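3.2 家庭内での畳み作業と「時短」の主張

衣類の収納法を扱った先行文献では、畳み方を統一すれば家事時間が短くなるという主張が繰り返されてきた。Najafi and Alipourの調査はその代表としてよく引かれるが、根拠となる測定を読み返すと、いくつか腑に落ちない点がある。第一に、測定の対象は畳む動作のみで、乾いた衣類を寝室まで運ぶ時間も、家族別に仕分ける時間も含まれていない。第二に、対象世帯の選び方が書かれていない。収納講座の受講者が多く混じっていたとすれば、結果が良く出るのは当然であろう。

Nazariはこの批判に答えるかたちで、Lorkholm地区の24世帯に家事日誌を依頼し、2962件の記録を得た。件数は確かに多い。しかし日誌は自己申告であり、記入の単位は五分刻みである。一枚あたり数秒の差を論じるのに、五分刻みの記録をどう使うのか、原論文の説明は短く、筆者には納得できなかった。しかも記録の大半は週の前半に偏っており、まとめて洗濯する世帯と毎日洗う世帯とが同じ表に並べられている。平均値を比べることにどれほどの意味があるのか疑わしい。

作業場所についても同様である。収納の手引書の多くは、広く硬い台の上で畳むことを前提に手順を組み立てている。ところがJalaliの聞き取りによれば、実際に台を使う世帯は少なく、寝具の上、床、ソファの背などが日常的に選ばれていた。柔らかい面の上では布が沈み、折り目を押さえる力が逃げる。手引書どおりの四つ折りが寝具の上でも同じ時間で済むという前提は、筆者の知る限り、一度も確かめられていない(図3)。

Jisto式と呼ばれる立て置きの畳み方は、この点でとくに慎重に扱う必要がある。推奨者は、引き出しを開けたときにすべての衣類が見えるため探す時間が減ると述べる。理屈としては分かる。だがNaseriが追跡した世帯では、導入から数か月で元の重ね置きに戻った例が少なからず報告されており、戻った世帯の記録は本表ではなく付録に回されている。続いた世帯だけを本文で論じれば、方法が優れているように見えるのは避けられない。筆者が付録の数値を加えて計算し直したところ、探す時間の差は誤差の範囲に収まった。ただし、もとの標本が小さいため、差がないと断定することもできない。

濃色の衣類に関する記述にも触れておく。紺や黒の衣類は暗い引き出しの中で互いに見分けにくく、立て置きの利点が薄れるという指摘がある。Alipourはこれを照明の問題として片付けたが、照度の測定値は示されていない。色の近い衣類を何枚も持つ世帯では、畳み方より枚数のほうが探す時間を左右している可能性があり、この二つを切り分けた研究は見当たらない。所有枚数が100枚に満たない世帯と、およそ400枚に達する世帯とを一つの群にまとめた分析から、収納法の効果だけを読み取るのは無理がある。

以上の理由から、本稿では「統一された畳み方が時間を節約する」という命題を、支持も棄却もされていないものとして扱う。次節の分析では、畳む動作、運搬、仕分け、取り出しを別々の項目として数え、作業面の硬さを共変量に加えた。

図3 クリーム色のシーツを敷いたベッドと、しわの寄った紺色の布。

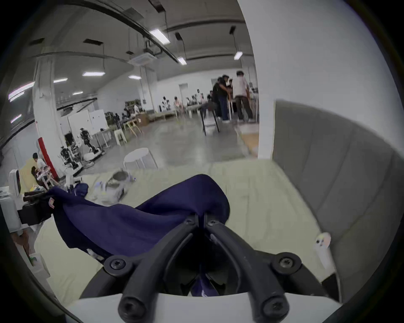
3.3 分析に用いた項目と除外基準

取り出しの時間は、引き出しに手をかけてから目的の衣類を手に取るまでとした。途中で別の用事が入った記録は除外し、除外の理由は世帯ごとに残した。同じ衣類を出し入れした場合は、最初の一回のみを集計に含めている。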